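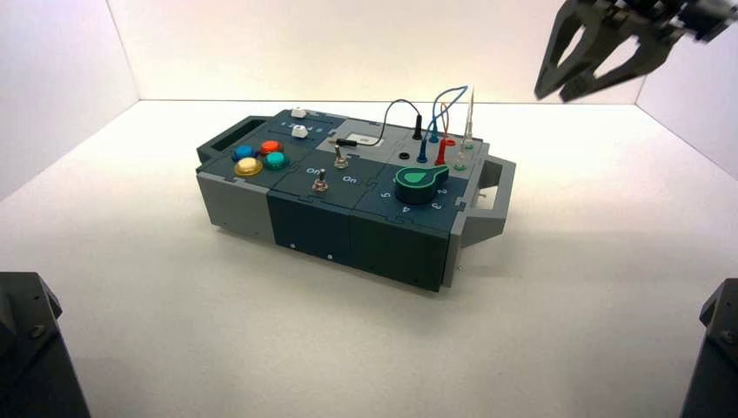 Modulare Aufgabenbox mit Drucktastern, Kippschaltern, Drehknopf und Steckverbindungen auf einem weißen Arbeitstisch; rechts oben ein geöffneter Greifer.

Das Romitz-Verfahren (auch Romitz-Protokoll) ist eine Methode zur vergleichenden Bewertung erlernter Manipulationsstrategien in der Robotik. Es dient der Messung, wie zuverlässig ein Roboterarm kleine Bedienelemente betätigt, wenn Lage und Ausrichtung des Prüfkörpers zwischen den Versuchen verändert werden. Die Methode wurde von Raquel Arruda und Lourenço Patrício beschrieben und ist nach dem Labor Romitz benannt, in dem die ersten Messreihen entstanden.

Grundprinzip

Das Verfahren zerlegt eine Bedienaufgabe in Einzelhandlungen, die getrennt ausgeführt und gewertet werden. Zu den üblichen Handlungen zählen das Drücken eines Tasters, das Umlegen eines Kippschalters, das Drehen eines Knopfes auf eine vorgegebene Ziffer sowie das Ziehen und Stecken eines Bananensteckers. Im Unterschied zu Prüfungen mit fest verschraubtem Aufbau wird der Prüfkörper vor jedem Versuch neu aufgelegt. Die Strategie muss seine Lage daher aus den Kamerabildern bestimmen; eine Übergabe von Koordinaten ist nicht zulässig.

Prüfkörper

Verwendet wird ein länglicher Kasten aus verzahnten Kunststoffplatten mit einem Tragegriff an jedem Ende. Die Bedienelemente liegen auf der Oberseite und sind nach Funktion gruppiert: farbige runde Taster an einem Ende, Kippschalter im mittleren Abschnitt, der Drehknopf mit aufgedruckten Ziffern im anschließenden Bereich. Einer der Kippschalter ist mit „Off“ und „On“ beschriftet. Hinter dem Drehknopf befindet sich das Steckfeld mit Bananensteckern und Kabeln.

Für die Auswertung ist vor allem das Steckfeld von Bedeutung. Die Kabel bilden hohe Bögen über der Oberfläche und können Stecker und Buchsen je nach Blickwinkel teilweise verdecken. Ihre Form ist nicht vorgeschrieben und ändert sich mit jeder Handhabung des Kastens.

Arbeitsraum

Der Kasten steht auf einer weißen Tischfläche, die von weißen Wänden umgeben ist. Die gleichmäßige Ausleuchtung verringert den Einfluss des Hintergrunds auf die Bildverarbeitung. Schatten unter und neben dem Prüfkörper bleiben zulässig und werden nicht nachträglich aus den Bilddaten entfernt.

Durchführung

Eine vollständige Messreihe umfasst 100 Versuche je Handlung, aufgeteilt auf 10 Lagen des Prüfkörpers. Die Lagen werden vorab ausgelost und für alle verglichenen Strategien beibehalten. Vor Beginn eines Versuchs wird der Greifer geöffnet und in eine Ruhestellung oberhalb des Tisches gefahren, in der er den Kasten nicht berührt. Ein Versuch gilt als bestanden, wenn der Zielzustand erreicht ist und kein anderes Bedienelement verstellt wurde. Verschiebt sich der Kasten während der Handlung, wird dies gesondert vermerkt, führt jedoch nicht zum Abbruch.

Nach einem Fehlversuch sind bis zu zwei Wiederholungen erlaubt. Sie gehen nur in die sekundäre Kennzahl ein, die sogenannte Erholungsrate. Die primäre Kennzahl ist der Anteil der im ersten Anlauf bestandenen Versuche.

Ergebnisse

Arruda und Patrício trainierten ihre Referenzstrategie mit 826 teleoperierten Demonstrationen. Taster und Kippschalter wurden in der ersten Messreihe deutlich zuverlässiger betätigt als Steckverbindungen. Die meisten Fehler beim Stecken traten kurz vor dem Einführen auf, wenn die Greiferfinger die Buchse in der Kameraansicht verdeckten. Beim Drehknopf überwogen Abweichungen durch Schlupf zwischen Finger und Knopfrand; die Zielziffer selbst wurde nur selten verwechselt.

Eine zweite Messreihe mit der Strategie Clenex, die zusätzlich Kraftwerte am Handgelenk auswertet, zeigte eine höhere Erholungsrate beim Stecken. Im ersten Anlauf war der Unterschied zur Referenzstrategie gering.

Varianten

Die Chaturvedi-Variante verkettet mehrere Handlungen zu einer Folge und wertet nur den Endzustand. Sie eignet sich zur Prüfung längerer Abläufe, lässt aber keine Zuordnung von Fehlern zu einzelnen Bedienelementen zu. Bei der Variante Vistadwood wird die weiße Umgebung durch eine Holzplatte mit ausgeprägter Maserung ersetzt, um die Empfindlichkeit gegenüber dem Hintergrund zu bestimmen.

Kritik

Bemängelt wurde, dass die manuelle Neuauflage des Kastens Ungenauigkeiten einführt und Messreihen verschiedener Labore nur eingeschränkt vergleichbar sind. Auch die Wertung unbeabsichtigter Berührungen gilt als unscharf, da ein Kontakt ohne Zustandsänderung nicht als Fehler zählt.

Siehe auch

Imitationslernen
Teleoperation
Greifplanung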